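**Storing appliances at the Brarneck site: revised notes for March**

The ground-floor units on the Telter side now accept household appliances again. Units 2 and up have a sealed concrete floor rated for 600 pounds per pallet position, and the loading door stays open until 6 p.m. Tenants moving anything over that weight should book the pallet jack with Andor Halász at the front desk. The freight elevator is still limited to hand carts while the Zeman controller is being replaced. Upper-floor tenants can use the Preltard ramp in the meantime; it adds a longer walk but has no step at the threshold. 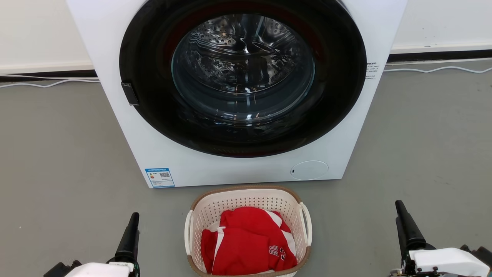 Water left inside an appliance is the main cause of damage claims in unheated units. Shut off the supply, disconnect both hoses, and drain them into a bucket before loading. On a front-loading washer, also open the filter access cover, which on many machines is a round flap low on the front panel, to the right, and let the pump housing empty into a shallow tray. Wipe the door gasket dry and leave the door ajar by a couple of inches for the whole storage period. Refit the transit bolts if you kept them. Without them the drum can swing during the drive and crack its mounts.

Refrigerators and freezers need to be defrosted a full day ahead and stored upright, with the shelves taped or removed. Gas dryers must be capped at the inlet. Fuel cylinders are not accepted in any unit.

Cover appliances with a cotton sheet or moving blanket. Plastic wrap traps moisture and should be kept for the power cord and loose hoses only. Leave a gap of 2 inches at the back wall for air.

Masanobu Mizuno has updated the inventory form, and the new version has a line for serial numbers. Old forms remain valid until the unit contract is renewed. Copies are in the rack beside the lock display.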